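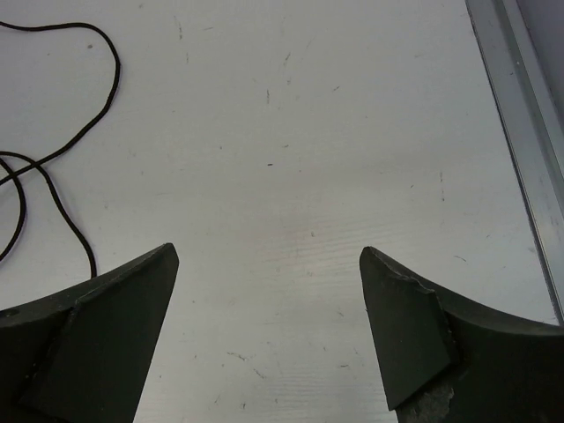 Plotell Surface Restorer, 909 ml

Most sprays that promise to bring an old worktop back to life are soap with a nice smell, and we stocked this one expecting more of the same. Plotell say it lifts tea marks, pen and the dull film that builds up on painted or sealed tops. Pale surfaces are the hard test. On a whitish-grey tabletop any smear left by a cleaner tends to show once the light is low, and a thin black cord left lying along the edge is the sort of thing people wipe round for months, so the strip beside it goes a different shade. We wanted to know whether the restorer evens that out or just makes the clean bit cleaner.

What the maker claims
"Like new in 2 minutes." We don't believe this and neither should you. Fotini Pappas tried it on three tops in our Folham shop and left it for 10 minutes each time before wiping. Tea marks went. Biro faded but could still be found if you knew where to look. An old ring from a hot mug did not budge, and no liquid is going to fix that.

What it won't do
It won't fill scratches. It won't put shine back on a matt top, whatever the label hints at. Do not use it on oiled or waxed wood – it strips the finish and you will be starting again with a sander. The leaflet mentions stone only in passing, which we take as a no.

How to use it
Clear the top, cables included. Spray on a damp cloth, wipe on, wait, wipe off with clean water. Try a hidden corner first. Charalambos Ververidis thinks a second coat helps; Fotini saw no difference.

Coverage
The bottle says 90 desks. We got about 10 before it ran out, and we weren't being generous with it.

How it compares
Kelmendi Worktop Cream costs more, smells worse and did slightly better on the biro. Usmont make a wipe version that dries out once the packet has been opened. If you only have tea marks to deal with, try washing-up liquid and warm water before you buy any of them.

Returns
Unopened bottles only. The trigger is sold separately, and yes, we have complained to Plotell about that.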